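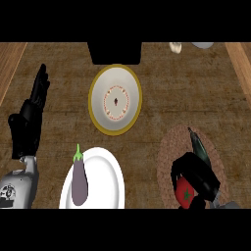

6.3 Recovering from a stalled grasp

Fault 200 appears when a hand stays closed and the controller gets no release signal for 30 seconds. The arm holds its position and the hand keeps its grip. The other arm is locked as well.

1. Press Hold on the Sondon panel. Do not press Resume.

2. Check which hand is named in the fault line. In simulation, check the Fedov viewer too, as a closed hand can hide part of the item it is holding.

3. Set grip force to zero in steps. Wait for the reading to settle after each one.

4. Open the hand by jogging the fingers at low speed.

5. Raise the wrist straight up until it is clear of plates, bowls and mats, then send both arms home.

CAUTION: On a real cell, keep out of the reach of both arms until the drive lamp is off. A locked arm is still powered.

Note: If the fault comes back on the same item, open its contact settings. Neighbouring items that overlap at the start of a run are the usual cause in Plurstead table layouts. Move them apart and reload.

6. Save the log before you restart. Logs over 950 MB must be split first.

Fault 95 after homing is covered in section 6.4.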